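# Leaf-pattern wallpaper

**Leaf-pattern wallpaper** is wallpaper whose main design is made of leaves, grasses, ferns, or reeds, with few flowers or none at all. It is one of the most durable families in the whole history of wall decoration. Stripes come and go and large roses fall in and out of favor for decades at a time, but leaves keep growing back. The group takes in dense printed foliage, scattered sprigs, trailing vines, and the flat shadow-like shapes known as silhouette papers.

Collectors usually treat leaf papers as a branch of botanical wallpaper. The boundary is a loose one, and a paper with a small bud or berry tucked into the foliage may be listed under either heading.

## Origins

Leaves were on walls long before paper was. Painted garlands, woven hangings full of foliage, and tooled leather with curling acanthus all gave the early paper makers something to borrow from. The oldest European wallpapers were printed in small sheets from carved wooden blocks, often in black ink alone, and many of them lined chests and cupboards as well as rooms. A carved leaf suited the block cutter wonderfully. It has a bold outline, it can be tilted or flipped to fill an awkward gap, and a small slip of the knife just looks like nature.

Hand-painted papers from China, which reached European buyers in growing numbers during the 18th century, pushed the style in a new direction. Bamboo, slender trees, and long climbing stems ran from the base of the wall to the ceiling with no repeat at all. European printers could seldom match that freedom, but they learned a great deal from it, above all how lovely a leaf can look with plenty of empty ground around it.

Continuous paper and roller printing changed the trade in the 19th century. A pattern could now be printed by the mile, and leaf papers moved from grand rooms into rented ones. Later in the same century, designers who loved handwork answered with rich, layered foliage printed from blocks once again. Their papers are still among the most copied ever made.

## The silhouette type

A silhouette paper shows each plant as a single flat shape, darker or lighter than its ground, with little or no drawing inside the outline. The effect is close to a shadow on a blind, or to a pressed plant held up against a window.

It sounds simple, and it is fiendishly hard to do well! With no veins or shading to help, every leaf has to be recognizable from its edge. Grasses are a favorite because a bent blade or a seed head reads at once, even from across a room. Broad leaves need more care, as two of them overlapping in the same color merge into a blob. Designers get around this in several ways:

- leaving a thin line of ground color between shapes
- printing a second, paler layer behind the first
- turning leaves edge-on so that they narrow to a stroke
- keeping the overlaps to stems and tips

The ground matters just as much. A perfectly even ground makes the shapes look cut out with scissors, which suits a crisp modern room. A mottled or clouded ground softens everything and gives a hint of mist or plaster. Gray on gray is the classic choice, and there are handsome examples in brown on cream, in deep green on black, and in white on the palest blue.

## The Promcombe papers

The best-documented local tradition of silhouette papers comes from Promcombe, where a small printing works turned out leaf designs for three generations. The works began with shelf paper and drawer liners. Its first full wall design, known in the pattern books as "Hedge Bottom," used cow parsley, dock, and couch grass, all of it gathered within a short walk of the building. For a company selling to people who had presumably pulled those same weeds out of their gardens, it was a daring choice, and it sold.

The surviving pattern books hold 2,488 samples. They are a joy to leaf through. Many pages have the printers' own notes in the margin, mostly grumbles about ink ("too thin again") and weather ("will not dry, damp all July"). Some designs appear over and over in slightly different grays, each with its own name: Slate, Pigeon, Kettle, Wet Road.

The books were sorted and cataloged by Witold Gajewski, whose numbering is still used by dealers. Gajewski divided the Promcombe output into 7 groups according to the plant that dominates the design. His group for grasses is by far the largest, and his group for ferns is the smallest, which surprised readers of the catalog when it first appeared, given how fashionable ferns had been elsewhere. His explanation was a practical one. Fern fronds have fine, deeply cut edges, and on the rough stock used at Promcombe those edges filled with ink.

### Oltov and Woston

Printers at Oltov bought a set of used rollers from Promcombe and produced their own versions. Oltov papers are easy to spot once the trick is known: the rollers were mounted the other way up, so the grasses hang downward like roots or rain. Whether this began as a mistake or a bright idea is still argued over. The result is delightful either way, and downward-growing papers are now sought after in their own right.

Woston came to leaf papers much later and worked by screen printing. Its designs are big, with single leaves taller than a chair, and they were aimed at hallways, restaurants, and hotel stairs. The colors are stronger than anything from Promcombe. A Woston paper from the "Kanaujia" range, with huge banana leaves in bottle green on mustard, is probably the one most people would recognize.

## Scale and repeat

The repeat is the distance a design travels before it starts again. Leaf papers put up with a short repeat better than most patterns because the eye is used to seeing leaves of the same kind side by side. Even so, a badly planned repeat will show. Pale gaps may line up into diagonal paths across the wall, a fault printers call alleys, and once an alley has been seen it is very hard to stop seeing it.

Pejman Heydari, a pattern drafter who taught at Woston for many years, had his students pin up a trial sheet and walk away from it backward until the leaves stopped being leaves. Whatever remained visible at that distance, he told them, was the real pattern. His teaching notes also include a much-loved set of sketches in which the same 2 grasses are rearranged 70 times, each version balanced in a fresh way. Students were asked to add another of their own before they could move on to color.

Large-scale leaf designs were once thought suitable only for large rooms. That rule has mostly been dropped, and rightly so. A big leaf in a small room can be a real thrill, as the shape runs past the corners and seems to continue somewhere beyond them.

## Hanging

Most leaf papers have a straight match or a drop match. In a straight match, the same part of the design sits at the same height on each strip. In a drop match, every second strip is shifted, usually by half the repeat. Drop matches waste more paper and tend to look more natural.

Corners are the usual trouble spot. Few room corners are truly upright, so the paper is normally split there, with a narrow overlap carried around from one wall to the next. A leaf that crosses the corner will lose a sliver of its width. On a busy silhouette paper this is hardly noticeable, and decorators have long valued the type for its forgiving nature. The top edge is where a sloping ceiling gives itself away, and a design of upright stems with clear space above them will show it more than an all-over tangle of foliage.

## Use with other surfaces

Leaf papers keep good company with natural materials. Wood is the traditional partner, especially plain boards below a papered upper wall. Stone is the more dramatic one. Veined marble brings a second pattern of its own, full of wandering lines, and the usual advice is to let one of the two be quiet. Pale gray foliage with a deep red or brown marble is an old and very successful pairing, as the coolness of the wall makes the stone glow.

White furniture and shelving look clean against gray silhouettes. Bright metal works too, in small amounts. Heavily patterned rugs and curtains are trickier, and many of the Promcombe trade cards advised customers to choose a plain curtain in the darker of the two wall colors.

## Care and survival

Old leaf papers suffer from the same ills as any wallpaper: damp, sunlight, soot, and later decorators. Greens are a special concern. Some 19th-century green pigments contained arsenic, and old green papers of unknown date should be left alone until a conservator has looked at them. Grays made from carbon black are far more stable, and many gray silhouette papers have kept their color remarkably well.

Scraps often turn up behind cupboards, under later layers, or inside the lids of trunks. Even a small piece is worth keeping flat and dry, with a note of the room and wall it came from. Promcombe's "Wet Road" was known only by name until a strip was found behind a pantry shelf, still bright, with the grass heads as sharp as the day they were printed.
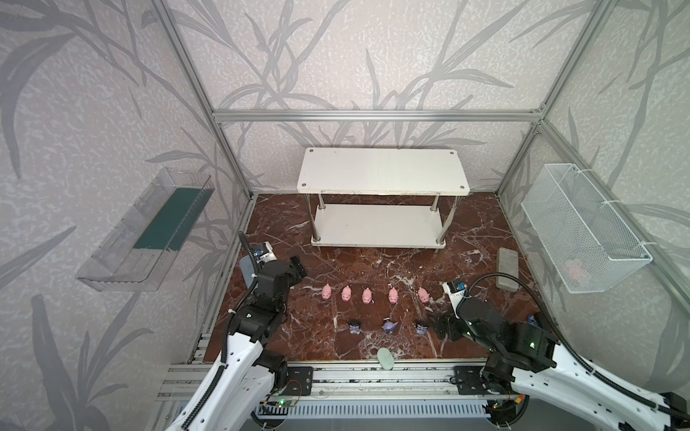

The strip matched a blank space in the fourth pattern book, where the sample had come unstuck and left its outline in old glue. Gajewski added it to his grass group in the revised catalog.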